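Why Do We Sleep?
By Thilini Akanda, for young readers

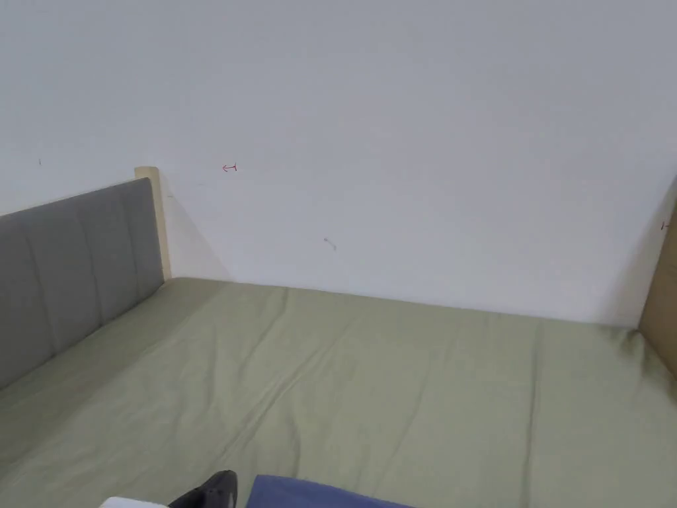
A bed with a green sheet. We spend a very big part of our life in a place like this one.

Every evening the same thing happens in many homes. A grown-up says, "It is time for bed," and a child says, "But I am not tired!" Maybe you say it also. So why must we sleep at all? Would it be better to stay awake and play the whole night?

Scientists have asked this question for a very long time, and they still do not know everything. But they know quite a lot.

What happens when you fall asleep?

Many people think that sleep is like when you turn off a lamp. Your brain does not turn off. It is busy the whole night, only with different work.

At first your sleep is light. Your muscles become soft and your breathing becomes slower. If somebody closes a door loudly, you wake up easily. Sometimes your leg makes a sudden jump, and you feel like you are falling from a step. It can surprise you, but it is normal.

After this comes deep sleep. Now it is hard to wake you. My daughter Anjana once slept through a thunderstorm so strong that all the dogs in our street were barking. In the morning she asked why the garden was full of branches.

Then comes a kind of sleep with a funny name: REM sleep. The letters mean "rapid eye movement." Rapid means quick. Your eyes are closed, but under the eyelids they move quickly from side to side. In this time you have most of your strong dreams. Your arms and legs stay almost still, and this is good, because if you dream about football you do not kick the wall.

When REM sleep is finished, you go back to lighter sleep and start again. This happens several times every night.

What is your body doing?

In deep sleep your body makes more of a special substance called growth hormone. A hormone is like a small message that travels in the blood. This one tells the bones and muscles to grow. It helps also to repair little damages, for example after you fell from your bicycle.

Your brain is sorting. During the day you see, hear and learn a great number of things. At night the brain makes some of these memories stronger and lets other ones go. If you practice a song on the piano in the evening, it can go better the next day, after you slept.

How much sleep do you need?

Babies sleep for most of the day and night. Children from six to twelve years need 9 to 12 hours. Teenagers need 8 to 10 hours, and most grown-ups need at least seven. But people are different, and your friend may need a little more than you.

How does your body know it is night?

Inside your brain there is a kind of clock. It does not tick and it has no numbers, but it follows the light. When it becomes dark, your brain makes melatonin, a hormone that tells the body that night is here. Bright light in the evening, also from a tablet or a phone, can confuse this clock.

Do animals sleep too?

Yes, but some of them in strange ways. Dolphins sleep with one half of the brain while the other half stays awake, so they can come up to breathe. Horses can rest standing, but for REM sleep they must lie down. Sea otters sometimes hold paws when they sleep on the water. A little brown bat can sleep nearly 20 hours in one day!

Try it yourself: a sleep diary

Take a notebook and put it next to your bed. For one week, write down these things every morning:

When did I go to bed?
When did I wake up?
Did I have a dream? What was it about?
How do I feel now – fresh, so-so or still sleepy?

Write the dream first, before you stand up. Dreams disappear very fast. Mahfuz Paul, who is nine, tried the diary and had 2 dreams about the same talking goat. He drew the goat on every page after that.

Words to remember

Hormone: a message that travels in the blood
Melatonin: the hormone that tells your body it is night
REM sleep: the part of sleep when the eyes move quickly and we dream a lot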